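1 Mar 2019, bench 2, mugs onto coasters

Picking this up from where Siyabonga left it. The claim going round the group is that the new policy "understands" coasters. I don't believe it yet, and I want my reasons written down before the demo for Orkitz makes everyone cheerful about it.

Setup as in the plan: two arms, strawberry tray in front, mixed coasters behind it, mugs start in the tray. Wrist views and the fixed view logged together.
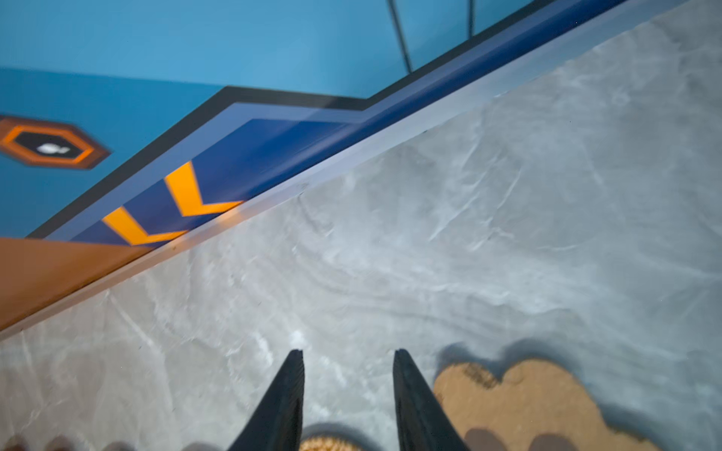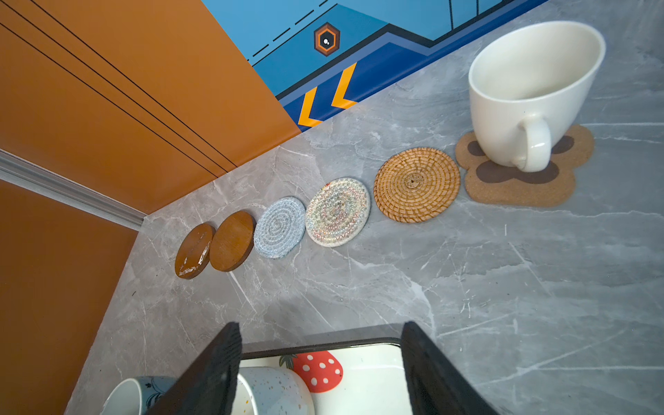
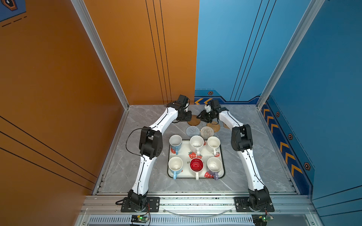
My main complaint is with the headline number. Training set is 2000 demos. Khanyisile filtered it down to 1249 by throwing out anything with a regrasp, and the result everybody quotes comes from the filtered set. Fine, but the test layouts were picked by the same person using the same rule of thumb about what a "clean" layout looks like. Of course it does well. I'd do well too if I got to pick the questions.

Went through her filter script with Karabo this morning. It drops an episode if the gripper opens and closes again within a short window. Sounds reasonable. But a slow regrasp passes and a fast, perfectly good release gets binned. We found both kinds without looking very hard. So whatever the filter is selecting for, I wouldn't call it quality. Might just be selecting for Karabo's driving style (she agrees, a bit too happily).

Second complaint: coaster material. The write-up says the policy handles wood, cotton, rattan and cork equally well. The success check is "mug upright and overlapping a coaster when the episode ends". With the coasters bunched up, a mug can miss its own coaster, land on the neighbor and still score. I want the target coaster logged before the arm moves and scored against that. Unai says this is too strict for a first result. Maybe. But then the sentence about materials has to come out.

Third, the walls. Those panels are covered in chevrons and hexagons, and the wrist views pick up plenty of them. I'd like to know how much the policy is reading the pattern and how much it's reading the coasters. Cheap test: cover the panels with plain sheet, change nothing else, rerun the same start layouts. If the score drops a lot we've trained a very expensive wallpaper detector. Petronella tried something like this on the Fusatier rig last July and the score fell apart, though she also moved a light in the same session, so I can't lean on that.

Paw-print cork coaster: keep it in the set. The lobed outline is a nuisance for the overlap check, which assumes a circle. Don't swap it for a round one to make the check behave. Fix the check.

Things I do accept. The arms don't seem to fight each other over the coasters any more, and that was a real problem with the old controller. The handoff rule (whichever gripper is closer takes the mug) is crude but I have no better idea. And Siyabonga's timing plots look right to me, I redid two of them by hand and got the same curves.

To do before anyone sends slides:
- rescore the existing runs with target coaster fixed in advance (me)
- train once on a random 1249 out of the 2000, same seed, same everything, compare with the filtered set (Khanyisile)
- plain wall run (Karabo, needs sheet from stores)
- non-circular overlap check (Unai)

If the random subset lands anywhere near the filtered one, the filtering section goes. I've told Khanyisile that's where my money is. She has the other side of the bet.

Open question for Siyabonga: episode 731 is in both the training list and the test list. Typo, or is the split done by file name again? Please check before I go through the rest by hand.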